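Bimanual threading: left and right arms drift apart in time during handover
Asked by Leandro Bravo in Control and Planning

We run two arms over a shared table from one planner process called Skondach. The task is small cubes on a string. Each arm has its own trajectory server, and a coordinator sends both goals with a common start stamp. Single-arm moves are fine. When both grippers have to close in on each other, one arrives up to 52 ms late and the approach aborts on the relative pose check.

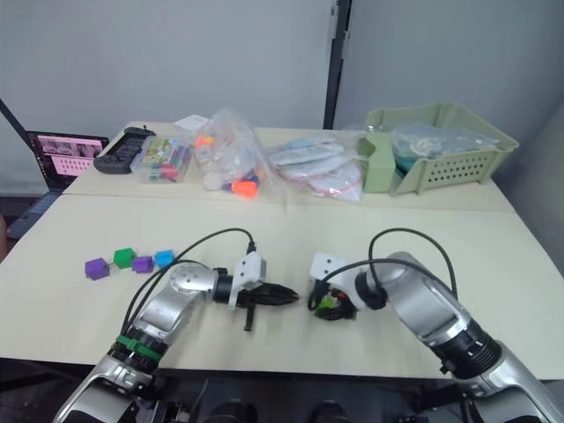 The abort always comes in the last segment, after the retiming step has already passed both paths. I have ruled out network jitter by replaying the goals locally. The collision model covers the links and the gripper bodies, but the cable that arcs over each arm down to its gripper is not modeled. Would that matter for timing, or only for clearance? Both servers run the same build, and the clock offset between them is under 2 ms.

Kirsty Dobson
Have you tried lowering the velocity scaling? Ours stopped aborting at 18 percent. I never found out why.

Denise Kershaw
Lower scaling hides the problem. You are retiming each path on its own, so each one gets its own duration, and the common start stamp does nothing for the end. Concatenate the joint vectors of both arms, retime them as one path, then split the result. The slower arm sets the pace at every waypoint. 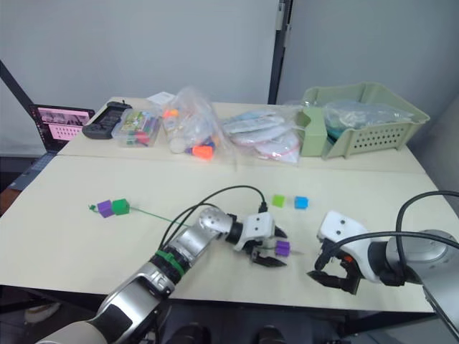 Perception deserves a look as well. If the relative pose check uses a tracked cube, the estimate gets worse once the fingers cover part of it. With a purple cube held in the left gripper and another purple cube lying on the table, a color-only association can swap the two between updates. Freeze the object pose at grasp and propagate it through forward kinematics until release. We did this in Trillia in July and dropped the tracker from the loop completely.

As for the cables, they affect clearance. A padded capsule on the wrist link is enough for planning.

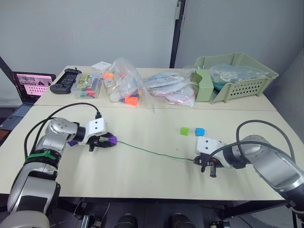 After the change, log the commanded and measured states for both arms on one clock. If a lag remains in the last segment, compare the goal tolerances on the two servers. One of ours had a settling window of 8 cycles left over from an older config, and it reported done late every time.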